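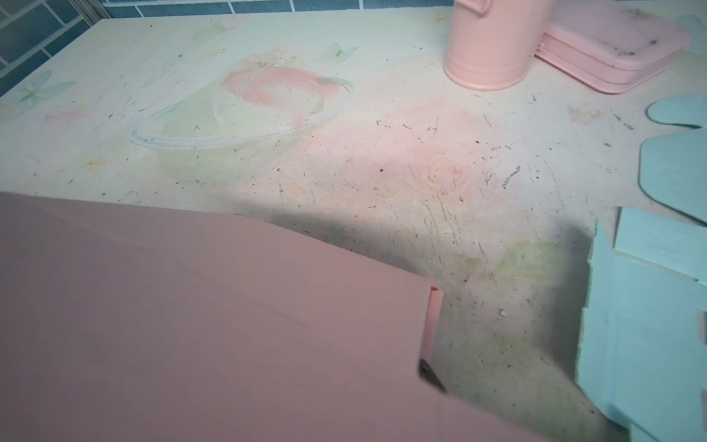
Director's cuts are reviewed by people who went looking for them, and any study of whether they improve on the theatrical release has to deal with this before it does anything else. A viewer who orders a longer version of a film they have already sat through has declared an interest. We would also like to know what was changed, which sounds like the easy half of the job. A cut in a sheet of pink foam can be found by anyone with eyes (Figure 2): there is the slit, a narrow strip of lighter pink along its edge, and a small red mark at the top of it. A cut in a film is built to go unnoticed, and its makers are paid well for this. The studio's own account of the changes is seldom more use than "newly restored to the filmmaker's original vision," a phrase applied in our sample to one film whose filmmaker had asked for his name to be taken off it.

4. Are longer cuts better?

4.1 The pairs

We began with the Lurnik catalogue, which lists home releases by version and is the only source we found that does not treat a changed cover as a new edition. It gave us 737 pairs, each made up of a theatrical release and one later cut of the same film. Where a film had several later cuts we took the first. This was a decision made for our own sanity. One science fiction picture has been recut so often that its fans refer to the versions by the year in which they were disappointed.

Not all of the pairs survived. Some turned out to have identical running times and, as far as we could establish, identical contents, the word "unrated" on the box being the whole of the new material. In others the later cut was shorter. We had planned to keep these as a separate group, but there were too few to say anything about, and the directors concerned seem to be as lonely in our data as they presumably are at parties. A last batch went when we could find no audience scores for one of the two versions. That left 644 pairs for the main analysis.

Audience scores come from Wesero, where members rate a specific version of a film and are asked to confirm which one they saw. Members do not always read the question. In a hand check of written reviews we found people praising scenes that are absent from the version they were rating, and in one memorable thread two members argued at length over an ending while plainly describing two different endings. We corrected the obvious cases and left the rest. Critics' scores come from the Brolell index, which covers fewer of the later cuts, critics having other things to watch.

4.2 The raw comparison

Taken at face value, the longer cuts win easily. Most of them outscore their theatrical versions on Wesero, and the gap is widest for films that did badly the first time around. If the section ended at this point we could recommend that studios add footage to everything, and we suspect that somebody in a studio has already drawn this chart.

The trouble is the audience. The theatrical score of a film includes people on dates, people whose first choice was sold out, and people who wanted air conditioning. The score of the extended cut includes almost none of them. It is made up of members who liked the film, or who disliked it and were told by a friend that the real version was much better, a friend being the main distribution channel for this kind of opinion.

Hettiarachchi, in the paper from which we borrow the term, called this the "second ticket" problem, and suggested that any comparison between versions should be limited to people who had rated both. We have followed that advice. It costs a great deal of data. Many pairs in our sample have only a thin layer of members who rated both cuts, and for the less loved films that layer can be one man with a great deal to say.

4.3 The same viewers, twice

Once we keep only members who rated both versions, most of the advantage disappears. The longer cut still does slightly better on average, by an amount that a generous reader would call small and an ungenerous one would call a rounding habit. The films that gained most in the raw comparison fell back the furthest, as one would expect if their improvement had come from a change of audience.

A few groups of films behave differently and deserve a word each.

Historical epics keep nearly all of their gain. We do not have a firm explanation. Reviews of these films mention clearer motives for secondary characters, along with the restoration of people who appear in the theatrical version only to be stabbed. It may be that an epic loses more when trimmed, having more people in it who need introducing. It may also be that anybody willing to watch an epic twice is past the point of objecting to its length.

Comedies lose. The longer cuts of comedies score below their theatrical versions among the same viewers, and the pattern holds when we drop the largest titles. Members' comments are fairly blunt here. The jokes that were removed appear to have been removed by someone who had heard them.

Horror sits in the middle and is hard to read. Much of the added material is seconds long, and consists of things that a ratings board did not care for. Viewers who wanted these seconds report being pleased to have them. Viewers who did not want them seldom notice, possibly because they had their hands over their faces on both occasions.

4.4 Does the amount of footage matter?

We expected a sensible curve, with a little extra footage helping and a lot of it hurting. There was no curve. The amount added has almost no relation to the change in score once genre is taken into account, and no amount of squinting at the plot by either author of the analysis code produced one. The two largest gains in the sample belong to a war film with nearly an hour of restored material and a romance in which one conversation was moved to before the wedding.

That second case points to a weakness in our approach, which treats a recut as a quantity of film. Reordering does not show up in a running time. Neither does a new score, or the removal of a narrator, and the removal of a narrator may be the most popular change in the whole data set. We went through some 23 pairs by hand to see whether such changes could be coded in a consistent way. They can, if one has a patient assistant and several months. We had neither, and the evenings were getting lighter.

4.5 What critics do

Brolell scores move less than Wesero scores in every comparison we ran. Critics who reviewed both versions mostly repeated themselves, and a good number repeated their first review word for word with a sentence added about length. This can be read as integrity. We also noticed that those who changed their minds tended to change them in the direction the public had already gone, and to describe the new cut as a revelation while leaving their original review online, one click away, calling the film a mess.

The critics' scores are therefore used in the next section only as a check on the opening reception, where they are better behaved. Director and studio are entered as controls there. Running time is kept in as well, despite everything said about it here, since a reviewer of our first draft asked for it twice.

Anwara Dewan
May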